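Hillberg pantry sort - the packing pics

Putting these up quick before I lose the card again. March clear-out of the back pantry at Hillberg, everything off the shelves, onto the white table, into bags, out the door to Divside. Captions are short, will fix the spelling later (probably).

Ground rules first, for those who missed the day. Bottles get the lid checked and go in last. Soft stuff goes on the bottom. Anything with no label goes in the maybe tub by the sink and Murray Mudgway makes the call. His decision is final, even on chutney.

Bags - open them right up and flatten them out on the table before you start filling. Saves fighting with them later. Double up if it's going in the Kellar van, that road is rough and we lost a whole bag of tins on the driveway last time.

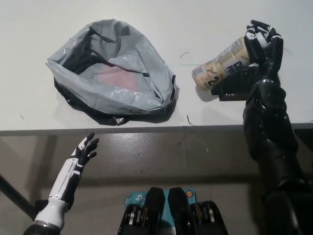
Labels facing out if you can manage it, the Divside people read them through the plastic and it saves them tipping everything out. Big bottles lie down for reading and checking, then stand up in the bag. If the date's rubbed off, maybe tub. Same goes for sticky ones untill they've had a wipe.

The table did the job by the way. Much better than last year on the floor, my knees say thanks. If we do it again I'd push it closer to the door and leave a gap on the sink side so two people can get past with full arms.

Tally for the ones who keep asking - 40 bags out, 3 trips in the van, 200 labels printed and most of them used. Still 2 shelves to go, the high ones with the preserving jars. Bring the step ladder, the good one, not the green one.

Things that turned up and need a home:
a cake tin with the wrong lid
the other half of the Jankauskaitė pickle crock (finally!!)
one oven mitt, left hand
a funnel, everybody says it isn't theirs

All of it is in the box under the coat hooks. Take what's yours before the end of March or it goes to Divside with the rest.

Next go is the high shelves, 9 am start, tea's on from half past 8. Wear something you don't mind getting dusty. Bags and tape are already in the cupboard, so just bring yourselves and a marker that works - the ones in the drawer are all dead. Recieved one offer of scones so far, more welcome.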